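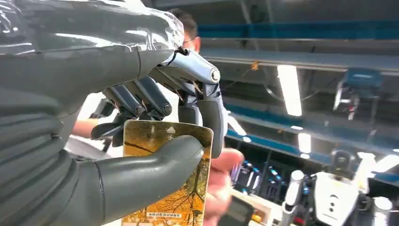
*A picture card held between thumb and fingers, with Pelarar doing the grip planning.*

I've been living with Pelarar since January, and I've grown rather fond of it, so forgive me if I go on a bit. It's a grasp planner from Kaimal for hands with lots of joints, and it sits between your camera feed and whatever controller you already run (ours is Grikmont, which it found without any fuss).

Thin, flat things are where our old planner sulked. It wanted to treat a card as a very poor sort of box! Pelarar lets you mark a face and an edge, then offers up to 5 grips in order of preference, and you can drag a fingertip about on the preview until you're happy. Samran Srithong had it set up in an afternoon, and I managed it in two – mostly my own fault for skipping the manual.

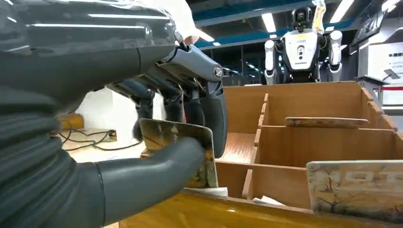 *Card in hand over the sorting box, another lying across the partition.*

The placing side is less polished. Compartment walls have to be typed in by hand, and a full replan took nearly 700 milliseconds on our machine, long enough to notice. The log viewer is lovely, though. You can scrub back through a grip joint by joint, and Hefin Parry now uses it for jobs that have nothing to do with cards.

At £1,893 a seat it isn't cheap, but we've renewed for the Irbridge bench and I'd do so again. Do ask Kaimal for the version 2 beta if you work with trays or dividers – it reads wall heights from a plain text file.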